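Las botellas, por colores

28/01/2022

Llevo días queriendo contaros lo de las estanterías y al final siempre se me hace tarde, así que hoy me he preparado una infusión y me siento a escribirlo de una vez (con calma, que ya sabéis cómo me enrollo).

Siempre me han gustado las tiendas donde las botellas están a la vista, una al lado de otra, llenando los estantes de arriba abajo. Cuando era pequeña acompañaba a mi abuela a la droguería del barrio y me pasaba el rato mirando los colores mientras ella charlaba - y charlaba mucho, de ahí me viene a mí. Yo no sabía leer bien las etiquetas, pero el rojo era el rojo y con eso me bastaba para encontrar lo que me pedía.

Ahora que me toca pensar en cómo ordenar mi propia despensa, he vuelto a aquello. Primero probé por tamaños, con unas baldas blancas de Kerkora que me costaron 156 euros, y quedaba muy serio. Después probé por fechas y duré 10 días.

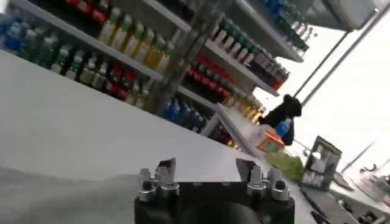

Por colores me entiendo mucho mejor. Los rojos juntos, en bloque, que alegran cualquier pared; los azules abajo; los amarillos donde les dé un poco de luz, porque el líquido dorado se pone precioso. Y los verdes, pues donde quepan, que tampoco hay que ponerse tan estricta.

Me faltan todavía 20 botes por colocar y una balda más, que espero montar en febrero si los de Bodin me la traen a tiempo. Ya os enseñaré cómo queda, y si alguien tiene un truco para que las etiquetas no se despeguen, que me lo deje en los comentarios, por favor!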